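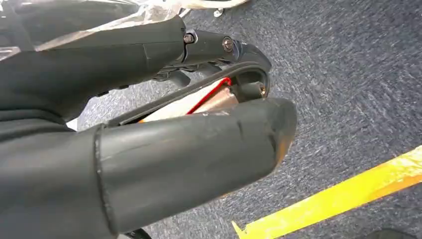
Jonas Wieser wrote to ask whether he could skip the test patch, as he had used Durnico powder on his hallway for years and never had a speck of trouble. Well, we'd still like you to do it, Jonas, and everybody else too, even if the box is an old friend by now. Carpets differ from room to room, and a patch under the sofa takes very little of your evening.

Section 5. Freshening a carpet with Durnico powder

Before you start, move the light furniture out and leave the heavy pieces where they are (you can work up to their feet perfectly well). Vacuum slowly, going over the room once in each direction.

1. Choose a hidden spot, sprinkle on a pinch of powder and brush it in. Leave it for 50 minutes, vacuum it up, and look at the spot in daylight.

2. If the color is unchanged, measure out 200 grams for an ordinary bedroom. The scoop in the lid has a line to help you.

3. Sprinkle from the far wall back toward the door, so you don't end up standing in the corner like our colleague Evaristo Serrano did in February!

4. Work the powder in with the soft side of the Torvik brush. Short strokes are best, and please don't lean on it.

5. Wait 2 hours with the door closed, then vacuum twice.

Caution: Keep children and pets out of the room until the last vacuuming is done. Never wet the powder to speed things up, as it will cake at the bottom of the pile and be a nuisance to get out. 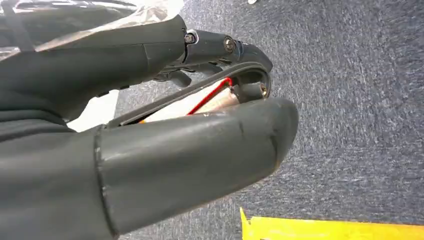 Leftover powder is the thing customers call us about most, and it is easy to miss in the evening under a ceiling lamp. The pale grains are close enough to some carpet colors to hide quite happily. On a gray-blue carpet like the one here, we suggest setting a lamp on the floor and looking along the pile from the side, then vacuuming again wherever you notice a whitish haze.

Note: If the haze comes back the next morning, brush the area gently with the dry brush and repeat step 5. Empty the vacuum afterward and close the lid of the box until it clicks.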